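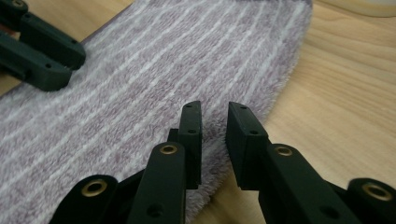 Okay, towel people, I need you! I'm looking for a part-time linen helper for our guest rooms at Pirside, starting in October, and I'd love to find somebody who likes folding things as much as I do. (They exist. I've met two of them, and I've hired both.)

So a bit about the place. Pirside is a small guesthouse in Prukport, up the hill from the ferry landing, and we go through a lot of towels. Swim towels, bath towels, hand towels, the fuzzy striped ones that guests keep asking to buy off us (please don't sell them, we're always short). Everything gets washed in the back, and then it lands on the folding table and somebody has to make it look nice again. Right now that somebody is me, plus Adwoa Dankwa on the days she isn't running breakfast, and we're falling behind.

## What you'd be doing

Mostly folding, sorting and stacking. You'd check each piece for stains, pulled threads and holes, and put the sad ones in the rag bin. You'd fold bath towels in thirds the long way and then in half, with the stripes lined up and the hem tucked inside. Hand towels get rolled. Washcloths I don't care about as long as they're flat!

After that you load the carts and restock the closets on both floors. There's also a bit of mending if you can sew, and if you can't, Delali Akpalu will happily show you how to fix a hem, though she'll make you unpick your first one.

No cleaning of rooms and no front desk. The phone might ring, and you can let it ring.

## Hours and pay

It's 22 hours a week in season, dropping a little over the winter. Shifts start at 8 in the morning and you're done by early afternoon. Wednesday is the big one, when the weekly guests swap over, so I really do need you on Wednesdays. The other days we can work out together.

Pay is 28 dollars an hour, plus lunch from the kitchen if you're around when it's ready (the bean stew is worth staying for).

## Who I'm hoping for

You don't need hotel experience. You do need to be okay on your feet for a few hours and able to lift a full basket onto a table. If you've got strong allergies to lint, this is going to be a rough job, so keep that in mind. Scented hand cream is a no during shifts, sorry, it gets into the cotton.

Radio's on most of the time and we take turns picking. I talk a lot. Adwoa doesn't.

## How to apply

Drop a note at the side door on Darko Lane, or call and ask for extension 2943. Tell me your name, which days you're free, and whether you've done any laundry or sewing work before (your own family's counts, especially if it's a big one). I don't need a resume, but I'll read it if you bring one.

If it sounds like a fit, I'll have you come by for a paid tryout morning, and we'll fold a load together and see how we get along.

Adom Amegashie
Linen and housekeeping, Pirside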